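Home | Coursework | Student Projects | Library | Contact

Shared kitchens and food waste in Luvport halls
Student project report, second year
March

The aim of this project was to find out how much food is thrown away in shared student kitchens, and whether a labelled shelf in the fridge makes any difference. I chose the subject after moving into Zultholm, where seven of us share one fridge and most weeks something at the back has to go in the bin.
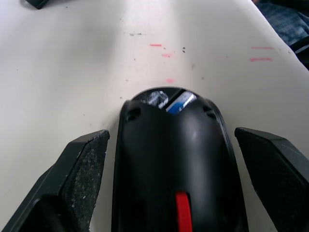
Haiyan Jiang
Second-year student, Food and Environment

Two kitchens took part, one in Zultholm and one in Drala. Both have the same size of fridge and the same bin collection. In Zultholm we set aside the top shelf for food that anyone could take, with a paper label and a pen on a string. Drala carried on as normal. Residents in both kitchens wrote down what they threw away on a sheet by the bin.

Over the whole period the sheets recorded 198 items. Bread was the most common, followed by salad leaves and cooked rice. Meat was hardly ever wasted, and several people said they froze it on the day they bought it.

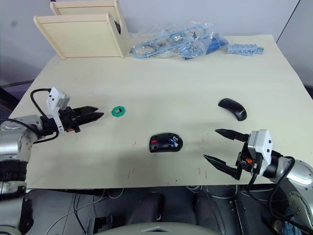 The Zultholm list was shorter than the Drala list, but I would not put too much weight on this. Some residents forgot the sheet at weekends, and one Drala flat had a birthday meal which filled nearly a page. Half a loaf and a single crust were also both written down as "bread" – weighing the food would have been better.

The open shelf was used mostly for milk, onions and sauces. People were slower to take cooked food, even when it was dated. Two residents told me they did not like eating something when they did not know who had made it.

If I did the project again I would swap the kitchens over halfway through and use a set of scales. The Zultholm kitchen has kept its shelf for now.

Related reports
Bus use among first-year students in Luvport
Second-hand textbooks: who buys them?
Noise levels in the Fang reading room
Growing herbs on a north-facing windowsill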